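Shriveling at the stem end on home-grown table grapes in storage

Forum > Fruit > Harvest and Storage
Page 1 of 1

eshun_row4
I have two rows of seedless table grapes on a wire trellis outside Vovthorpe. The crop was good this year and I put 27 pounds into the spare refrigerator. After 15 days the berries themselves are firm, but the stems have gone brown and stiff, and berries drop when a cluster is picked up. There is slight wrinkling around the point where the berry joins the stem.

Setup: ordinary kitchen refrigerator, clusters in open shallow trays, one layer deep, not washed. The thermometer on the middle shelf reads 38 F. I would like to hold them until November if possible. Is the problem the temperature or the humidity?

kelder_notes
Humidity. A frost-free refrigerator runs dry air over the coil and whatever is in an open tray gives up water to it. The stem goes first. It has a lot of surface for its weight and none of the wax that the berry skin has. Brown stems at 15 days in open trays is normal.

Put the clusters in vented bags. A produce bag with small holes is enough. If you seal them completely you get condensation, then gray mold.
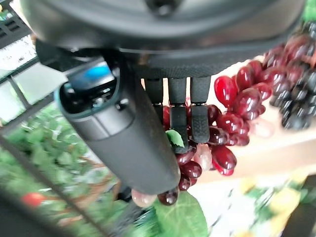
Bag them cold, too. If you bag warm fruit, the water comes off it inside the bag and settles on the plastic. I leave the trays in overnight uncovered, then bag the next morning. One night in dry air does not do measurable harm to the stems.

trellis_and_wire
Agree on humidity, but 38 is not helping. The usual target for table grapes is just above freezing, 31 to 32 F, with humidity above 90 percent. The sugar keeps the berries from freezing at that point. The stems are less protected, so you do not want to go far below it.

A kitchen refrigerator will not hold 32 evenly. The back wall will cycle under and the door will sit at 40 or more. Put a second thermometer in the coldest spot before you turn the dial down.

eshun_row4
Second thermometer ordered. On bags: single cluster per bag, or fill them?

kelder_notes
Single cluster if you have the patience. Mold travels by contact, and one bad berry in a full bag takes the rest with it.

Sallville_Sue
I am going to disagree with most of this. Bags in a home refrigerator gave me gray mold every year I tried them, vented or not. What worked was cutting each cluster with a piece of cane attached and standing the cane in a jar of water, in a cellar. My grandmother's method, and older than any refrigerator. I change the water every Saturday and add a bit of charcoal to keep it sweet. The stems stay green far longer than in any bag.

trellis_and_wire
The jar method works, I am not disputing that. It needs a cellar that stays cold and does not swing, and it takes a lot of shelf for the amount of fruit. For 27 pounds that is a wall of jars. It also depends on the vine having cane to spare, though at the end of the season most of that wood would be pruned off anyway.

Your mold may have come in from the vineyard. If the clusters were rained on in the last two weeks before cutting, no bag and no jar is going to fix it.

Sallville_Sue
We did have wet falls in those years. But I cut from the same vines for the jars and the bags, so the rain was the same for both.

trellis_and_wire
Then air movement was the difference, and I would want more holes in the bag. I still would not tell someone without a cellar to start with jars.

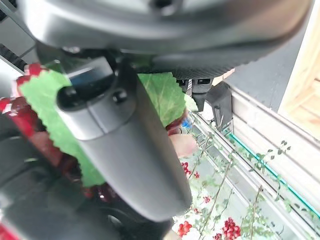
Thread reading time: 4 min

Eckhard Oltmanns
A few points from growing Zerkier, which is a thick-skinned blue seeded grape and stores better than most seedless types. Some of this carries over.

Variety matters more than has been said so far. Thin-skinned seedless grapes are bred for eating soon after cutting. Two months is optimistic without the sulfur pads that commercial packers use. I would plan on five or six weeks and treat anything past that as a bonus.

Handling matters as well. The white bloom on the skin is wax, and every place you rub it off is a place where water leaves faster. Hold the cluster by the stem and cut directly into the storage tray. Do not sort twice. Trim out split or soft berries with narrow scissors at the time of cutting, and take the berry's little stem with it so you do not leave torn flesh behind.

Cut in the morning after the dew is gone and get the fruit cold quickly. A few hours at outdoor temperature on a warm afternoon can cost you more stem life than several days in the refrigerator.

kelder_notes
Good point about sorting twice. I do it every year and I can see where my thumbs were.

eshun_row4
I did rinse one tray as a test. Those clusters are the worst of the lot. I also cut at midday and left everything on the porch until evening, about six hours, so that is probably part of it.

Eckhard Oltmanns
Six hours would account for a fair amount of the browning. I would eat the rinsed tray first. For the rest, bag now and check every few days. Stems that are already brown will not recover, but you can slow the loss from the berries.

pomace_pete
Or dry them. Once the stems are brittle I pull the berries, dip them in boiling water for a few seconds to check the skins, and run the dehydrator at 135 F until they are leathery. It takes most of a day, sometimes longer for big berries. You lose the fresh fruit but you stop losing fruit.

Sallville_Sue
Freezing whole on a sheet pan is less work than drying. Different use, of course.

eshun_row4
Update. New thermometer shows 32 at the back of the bottom shelf and 39 at the front of the top one. I have moved everything down, bagged single clusters with a hole punch used on the bags, and put the rinsed tray in the freezer. I have also set two clusters aside on cane in a jar in the crawl space — it is the nearest thing I have to a cellar. I will post when one side or the other goes bad.

trellis_and_wire
Put a thermometer in the crawl space as well.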